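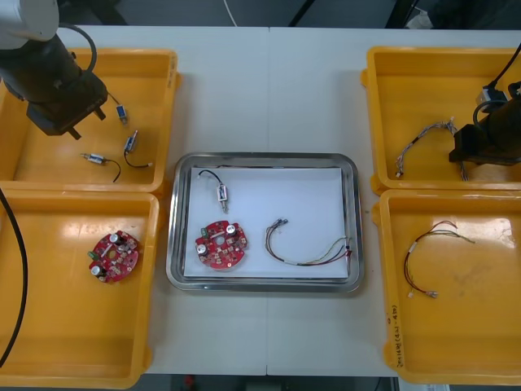 3.2 Rooting the cuttings

I took all the cuttings at Petham, from penstemon stock plants that had spent the winter under glass with just enough heat to keep the frost off. Most of them were 'Trostach', the dark red one I've grown for years, and the rest came from the unnamed seedling in bed two that kept turning up in our earlier crosses. I'd meant to start in February, but the stock plants looked so thin and pale that month that I left them alone and waited for decent side shoots (I'm glad I did, the later growth was much better stuff to work with).

In the end I had 400 cuttings, split evenly over five benches. Each one was a non-flowering tip trimmed just under a leaf joint, with the lower leaves pulled off and the top pair cut in half if they were big and floppy. I didn't use rooting powder. Penstemons hardly need it, and I've found it clogs up in the bottom of the hole if the compost is at all damp.

Benches one to three had the Trestico mix, which is mostly fine bark, and the other two had our own blend of sharp sand and sieved leaf mould. I'd have liked a proper half-and-half split, but we ran short of leaf mould -- the heap behind the potting shed was full of bindweed root and I wasn't going to sieve that. So the two mixes aren't evenly matched for numbers, and the comparison in section 4 should be read with that in mind.

Figure 3. Work table with yellow plastic trays and a stainless steel tray.

Watering was by hand with a fine rose, early in the day, and the lids stayed on until I could see new leaf at the tips. I know the D'Souza method calls for timed misting and I did think about it, but the pressure in our glasshouse pipe goes up and down so much that I didn't trust it.

I did the first full check on Mon 13 June. I counted a cutting as rooted if it held firm when I gave it a gentle tug and there was white root showing when I knocked it out. By then 175 had rooted and 70 had been lost, nearly all of those to grey mould at the base. The others were still green and sitting there doing nothing much, so I put them back and left them to it. Bench four was the worst for mould. It sits under the vent that sticks, so the air is always a bit stale at that end, and I moved the trays off it straight after the check.

We use cookies to remember your reading settings. Accept | Manage cookies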